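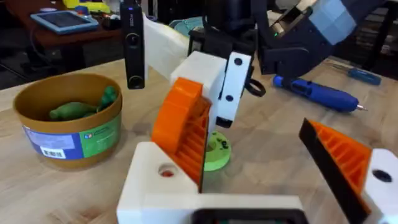 Toy and small parts table, Kirstead

The toy table at Kirstead handles small repairs and sorting: loose pieces, worn edges, stuck battery covers, sets that come in with half their contents missing. The gallery is grouped by what sits on or near the table on a working day. Notes are by Heather Lamont, with corrections from Kwesi Ankrah.

The bowl
Green toy pieces go in the tan bowl until somebody has time to match them to a set. The barcode label is still wrapped around the front and can stay there. Other colors have their own containers on the Jullberg shelf.

The blue rotary tool
Used for trimming burrs and cleaning up edges. It lies flat on the table between jobs – please don't stand it on end. Spare bits are in drawer 27, and anything blunt goes in the tin next to the sink.

The screwdriver
The blue one belongs to this table and goes back to it. Doaa Badawi has the small set for battery covers and will lend it out if asked.

The green puck
Light green with dark specks on top. Please leave it out of the bowl, even though the color is close. It isn't part of any of the sets waiting to be matched.

The tabletop
Light wood, oiled every July. Glue goes on a scrap board and never straight on the table. The marks near the window end are from 2 old clamps and won't sand out.

The dark desk behind
Paperwork and lists are done here, to keep them away from dust. The tablet in the light blue case is for looking up part numbers. Set 561 has two versions of the same list, so check the year on the box first.

Sorting by set
Eilidh Sutherland matches pieces on Wednesday afternoons. A finished set is bagged, given a number and put on the lower shelf. There were 23 complete sets on it at the last count, which was Wed 20 January.

Pieces with no home
Anything unmatched after three months goes into the mixed box. Niall Ogilvie takes the box to the Geerts swap table – bring a bag if you want to take some home.

Recent galleries
Shelf labels, old and new
Board games with missing dice
The Dotent train set, before sorting
Jigsaws: edges first
Swap table at Geerts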